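Speaker notes: Mending as a habit (evening talk, Pletbridge library, upstairs room)

Slot is 7.30, doors from 7. Talk first, tea after, questions whenever people like. Water on the left of the lectern please, I knock it over if it's on the right.

OPENING (go slowly, they'll still be finding chairs)

Good evening, and thank you all for coming out in February, when the sensible thing would have been to stay in with the heating on. I was asked to speak for an hour about mending and I said I couldn't possibly fill an hour, and then I sat down to make my notes and found I had enough for a fortnight, so please do wave at me if I'm still going when the tea urn starts to rattle.

I should say at the start that I'm not a trained needlewoman. I learned from my grandmother, who learned from hers, and somewhere along that line somebody was very fond of glue. I've had to unlearn the glue. What I have got is a great many years of patching things for a family of people who are hard on their clothes, and a spare room full of things that are waiting their turn.

(Pause. Ask for hands: who has a mending pile? Who has one they're ashamed of? Put my own hand up both times.)

PART ONE: THE PILE

The pile is where most of us come unstuck. You put a shirt on the chair because it wants a button, and then a pair of trousers goes on top of the shirt, and by Easter you've forgotten you own the shirt at all. I once found a school jumper at the bottom of mine that belonged to a child who by then had left school, got a job and moved to Weltden.

What changed things for me was giving up on the idea of a mending day. I used to promise myself a whole Saturday morning (cut that if time's short, they've heard me on mornings before) and of course the morning never came. Now I do 15 minutes after supper, with the radio on, and I stop when the time is up even if I'm halfway along a hem. You'd be surprised how much you can get through. A button is five minutes if the thread is to hand. A dropped hem is two evenings. A proper darn on the heel of a sock might be three, and you can put it down and pick it up again without any harm done.

The other thing is to sort by thread colour, and I do mean by thread and never mind what sort of garment it is. All the navy jobs together, all the white jobs together. Threading the needle is the bit we all hate, particularly by lamplight, so thread it once and work your way through everything that wants that colour.

(Hold up the biscuit tin. Let it go round the room. Ask for it back!)

PART TWO: WHAT TO KEEP IN THE TIN

People always want to know what to buy, and my answer is very little. I have the same tin I've had since I was married. In it there are needles in a felt book, two pairs of scissors, a thimble I can't find half the time, a stub of beeswax, a tape measure, and more safety pins than anybody could need. I counted the reels of thread before I came out this evening, for your entertainment, and there were 61. I use perhaps four of them.

Do run your thread through the beeswax. It takes a moment and it stops the thread knotting up on itself, and it smells lovely too.

Keep one pair of scissors for cloth and hide them. I don't mind where. Mine live inside a boot.

There's a haberdashery counter at Ivanyshyn, at the back past the curtain fabric, where they will still sell you a single button off the card. I can't tell you how happy that makes me. They'll match a zip as well if you take the old one in with you, so please don't throw the old zip away before you go. I've done that more than once and had to describe it with my hands.

(Good place to stop for a question or two. Somebody will ask about moths. Say cedar is nice but a few days in the freezer is better, well wrapped, and clean the wool before you put it away. Move on or we'll be here all night on moths.)

PART THREE: THE STURDY JOBS

Now, clothes are what we think of first, but some of the most satisfying mending I do is on the heavy things, by which I mean rucksacks, aprons, cushion covers, deckchairs, the dog's blanket. They're forgiving. Nobody is going to look closely at your stitches on a deckchair, and the cloth is strong enough to take a bit of pulling about.

Straps are the usual trouble. The webbing itself hardly ever wears out, and it's the stitching where it joins the bag that goes, usually on the side you carry it. If you look at how it was put on in the factory you'll often see a square with a cross through it, and that is well worth copying by hand. Go round the square first, then do the cross, then go round the square again if you've the patience. Use a strong polyester thread, doubled, and a big needle, and push it through with the thimble (if you can find it). A small pair of pliers to pull the needle out the other side will save your fingers no end.

If the cloth behind the strap has torn as well, put a patch on the inside before you do anything else. Cut it a good bit larger than the tear and round off the corners, as square corners catch on things and lift.
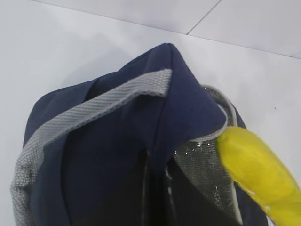
And let me say a word for the seam ripper, which frightens people and shouldn't. Half of good mending is taking out the bad stitching that's already there. Snip every third or fourth stitch on one side, turn the work over, and the thread on the other side will mostly pull away in one long piece. It's very soothing. My husband says it's the only time I'm quiet.

PART FOUR: WHEN TO LET IT GO

I'd like to be truthful with you about this, as I've sat through talks where you came away feeling you'd committed a crime by ever buying a new pair of socks. Some things are finished. If a sheet has gone thin all over then there's nothing firm to sew a patch on to, and the kindest thing is to tear it up for dusters. Elastic that has perished has perished. I had a pair of gardening trousers that were, by the end, almost entirely patch, and I was very attached to them, and one morning I bent down by the rhubarb and that was that.

But do take the buttons off first. Take the zip out if it's sound. I've a quilt on the back bedroom bed at home with 300 pieces in it, and there's hardly a piece I couldn't put a name to. There's a bit of my mother's kitchen curtain in it. There's some of the blue dress I wore for my first proper job, which was in the offices at Pusska, and a good deal of a tablecloth that had a disagreement with a candle.

(Slow down here. If I get a bit wobbly over the curtain, have some water.)

FINISHING UP

There are 3 tables set out at the back with needles and some scraps to practise on, and the darning mushrooms are to share, so please don't let one person sit on them all evening. If you've brought something of your own along, bring it over and we'll have a look at it together. The good lamp is on the table nearest the window.

If there's time, tell them about the cardigan and the goat. If there isn't, go straight to thanks: the library for the room, whoever made the lemon cake, and everyone who helped with the chairs. Remind them to check the floor for pins before they put their coats on.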